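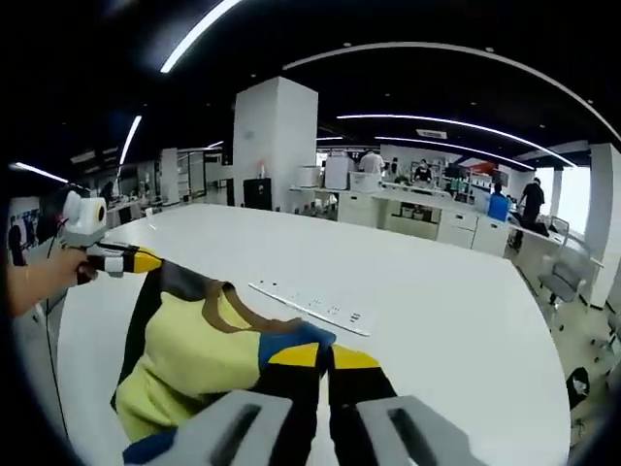 What changes for the staff of the folding section when part of the work passes to the machine?
The working day shifts from folding garments to demonstrating, checking and correcting, and the job descriptions have to be rewritten to match.

Notebook entry, 2023-04-16
Project: Eichhorn, garment handling, Sustthorpe site

The demonstration set for short-sleeved shirts now stands at 346 accepted recordings. The target agreed in February is 600. Recordings in which the operator regrips the same sleeve more than twice are set aside for review and are not deleted.

Operators report that two-handed work with the grippers is slower than folding by hand and harder on the wrists. Sessions are therefore limited to 10 minutes, followed by a change of task. The limit applies to experienced operators as well.

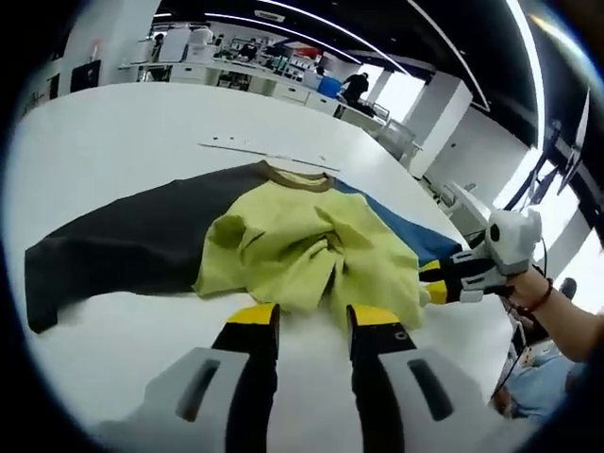 The second point raised by the section concerns pay grades. Demonstrating is at present booked as ordinary folding time, although it calls for steady judgment about where to take hold of a crumpled garment – knowledge the section has built up over years. Pastia has been asked to propose a separate code. No reply so far.

Open items:
Sleeve-first and collar-first methods are mixed in the current set. Agree on one before the next block.
Skusov rota to be reissued with the task changes shown.
Training hours for checking work: not yet budgeted.

Staff have asked to see the machine's failed folds as well as the good ones. Agreed. Access to be set up on the section terminal.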